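Copos e palhinhas descartáveis no bar da escola
Relatório do projeto de Ciências do Ambiente
Grupo: Isabelle Cloutier, Gaétan Penner e Annick Campbell
Professora orientadora: Raymonde Lavoie
Entregue na segunda-feira, 27 de novembro

1. Introdução

O bar da nossa escola serve sumos e batidos em copos descartáveis, quase sempre com palhinha. O grupo quis saber quantos copos se gastam por dia e se os alunos aceitariam trocá-los por copos reutilizáveis. O trabalho abrangeu apenas o bar do edifício principal. O refeitório ficou de fora, visto que já usa copos de vidro.

2. Método

A contagem durou 10 dias de aulas. No fim de cada intervalo, dois elementos do grupo esvaziavam os caixotes do bar e separavam os copos das palhinhas. Usámos luvas e uma folha de registo com uma coluna para cada intervalo. O senhor Ghislain Dufour, responsável pelo bar, deixou-nos consultar as encomendas feitas à Misex, o fornecedor.

Fizemos também um questionário curto em papel, com perguntas sobre o hábito de usar palhinha e sobre o pagamento de uma caução pelo copo.

3. Resultados

A média foi de 192 copos por dia. As palhinhas foram menos do que os copos, mas a diferença é pequena. O intervalo da manhã teve sempre mais movimento do que o da tarde – exceto nos dias de treino, em que muitos alunos compram batidos antes de ir para o pavilhão.

Segundo as notas de encomenda, o bar compra 4.000 copos de cada vez. As palhinhas vêm em caixas separadas e a quantidade varia bastante.

No questionário, a maioria respondeu que usa palhinha porque ela já vem no copo. Alguns alunos disseram que precisam dela por causa do aparelho nos dentes. A caução dividiu as opiniões, sobretudo entre os mais novos, que têm receio de perder o copo.

4. Discussão

A contagem tem falhas. Parte dos copos sai do bar e acaba nos caixotes do pátio, que não verificámos. Num dos dias, o caixote foi despejado antes de chegarmos e tivemos de repetir a recolha.

5. Propostas

Propomos que a palhinha seja entregue só a quem a pedir e que os copos reutilizáveis sejam testados no intervalo da manhã, durante o mês de dezembro.

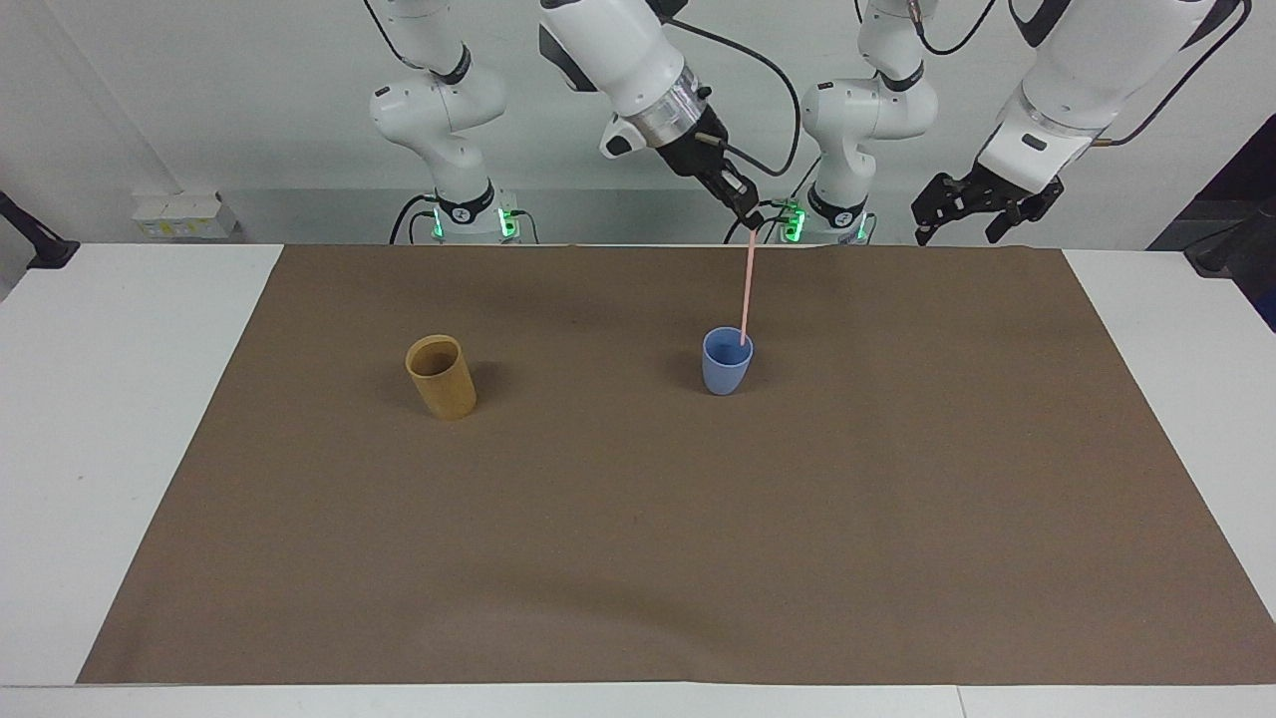
O teste precisa de um local para a devolução dos copos, e o balcão junto à saída parece-nos o mais indicado. Falta ainda combinar com o senhor Dufour quem faz a lavagem.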